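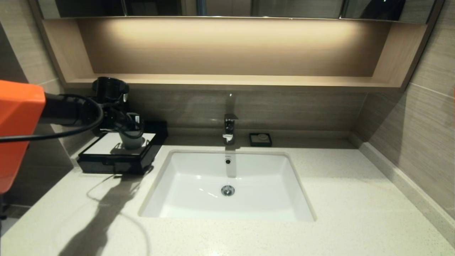 Week 4 is the one where I talk about soap, and I always run over, so please read this before class. Soap is what you get when a fat meets a strong base, and the reaction has a fancy name, saponification, that I will ask you to spell on the quiz (sorry!). A round pale bar in a black dish by the sink looks pretty dull, but it's a salt, the same family of stuff as the salt on your fries, just with a really long tail on it. The tail likes grease, the head likes water, and that's the whole trick of washing your hands.

Hard water messes this up. Calcium grabs the soap and you get scum – the gray ring kind. Dishwashing liquids mostly get around it with a different head group, and we'll draw both on the board.

For lab, you'll each weigh out 8 grams of coconut oil. The lye stays with me until your goggles are on, and I mean on your eyes! Use the Dostex beakers from the bottom shelf, the 400 mL ones.

Reading is the Oláh handout, first half only. Lab reports are due in room 802 before we start on detergents in March.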